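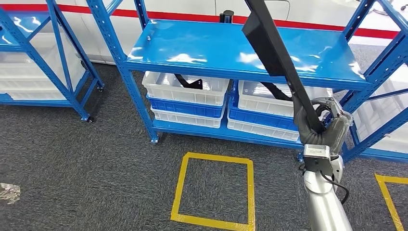 Unit 4: Player Registration, Loans and Squad Limits

Course notes, revised June 29, 2021

1. Scope

This unit covers how a club comes to hold the right to field a player, how that right moves between clubs, and how squad limits affect the timing of a move. Wages and image rights are in Unit 5. The rules used are those of the teaching league set out in the course reader. Rules in a given country will differ, and students writing on a real league must work from its own rulebook.

2. Contract and registration

A contract is an agreement between a player and a club. A registration is an entry in the league's records that permits the player to appear for that club in official matches. The two are usually created together, but they are separate things and can come apart.

A player may be under contract and unregistered. This happens when a club signs a player after the window closes, or when the squad list is full. The wage is still payable. The reverse case, registered without a contract, applies to amateurs and to some academy players.

Exam answers often treat the signing date as the date of eligibility. Eligibility runs from the date the league confirms the registration.

3. Transfer windows

In the teaching league the main window closes on the last day of August. The documents needed before the deadline are:

Signed contract, both parties
Transfer agreement between the clubs
Medical declaration
Release from the former association, if the player comes from abroad

A release requested before the deadline but received after it is a late release. The league may accept it if the other documents were complete on time. Free agents whose last contract ended before the window closed can be registered outside it, provided there is room on the list.

4. Permanent transfers

The fee is a matter for the two clubs. The league records it but does not set it. Three kinds of clause come up in the case work.

Sell-on clause. The selling club receives a share of a later fee. The agreement must state whether the share is taken from the whole fee or from the profit over the first fee. Where it is silent, disputes are common.

Buy-back clause. The selling club may purchase the player again at a fixed price, normally within a stated period. The player must still agree personal terms.

Release clause. This sits in the player's contract and not in the agreement between clubs. If a bidder meets the figure, the club must allow talks. It does not oblige the player to leave.

5. Loans

Under a loan the player's contract with the parent club stays in force and the registration moves for a fixed period. The loan agreement should cover:

Start and end dates
Division of wages
Recall right, if any, and the notice required
Whether the player may appear against the parent club
Option or obligation to buy

An option is a choice held by the borrowing club. An obligation takes effect when its condition is met – for example, a set number of appearances. Drafting of the condition matters. "Appearance" should be defined, as a substitute who enters in the last minute may or may not count.

6. Squad list

Each club may register no more than 19 senior players. Of these, at least five must be home-trained. Players under the age limit are kept on a separate list and do not use a senior place.

A club at the limit must remove a name before adding one. Removal does not end the player's contract, and the player cannot return to the list until the next window. A long-term injury exception is available on medical evidence.

7. Worked case

Wosthorpe holds a full senior list. It agrees to borrow a defender from Skidik, with an obligation to buy after 13 league appearances. The defender is not home-trained. Wosthorpe plans to loan a home-trained midfielder to Bevan on the same day.

Step one: check the senior total. One out, one in, so the limit is met.

Step two: check the home-trained count. If Wosthorpe had exactly five, the outgoing loan leaves four and the list fails.

Step three: check the order of filing. The outgoing registration must be confirmed first. If Bevan's papers are incomplete at the deadline, the incoming loan fails as well.

8. Preparation for the seminar

Read the Leltano file in the course reader. Leltano sold a forward with a sell-on clause that did not define "fee" and later claimed a share of bonus payments. Prepare a note for one side only, covering the wording relied on, the strongest point against it, and a redrafted clause. The seminar lasts 90 minutes. Bring a printed copy of the note – marked copies are returned with the Unit 5 handout.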